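Checking whether your fitness band counts steps properly

The box for my Okovow band promised accuracy and didn't say how they measured it. I don't take that on faith, and you can test yours in one afternoon.

Charge it fully and update the app first. Wear it on the wrist you don't write with, snug, one finger above the bone. Then write down the step total before you start.
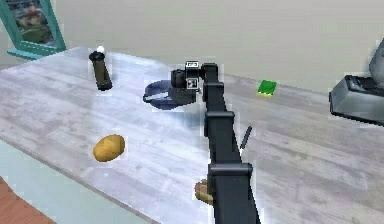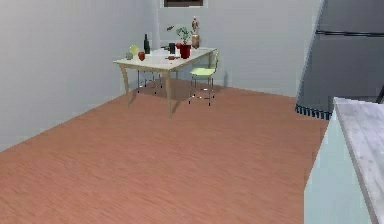
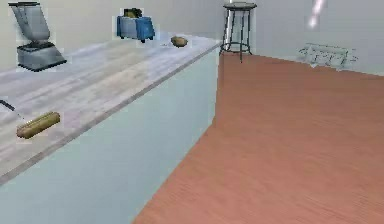 Walk 2,000 steps, counting them yourself with a cheap hand clicker. Don't check the band until you stop. Mine logged 1,374. Szu-yu Fu did the same walk with a Moser and came out 153 over, so pricier didn't mean right.

Now repeat it pushing a shopping cart. A still wrist fools most bands, whatever the ads say. If the app has a stride setting, change it and run both tests again. On mine it fixed the distance and left the step count as bad as before.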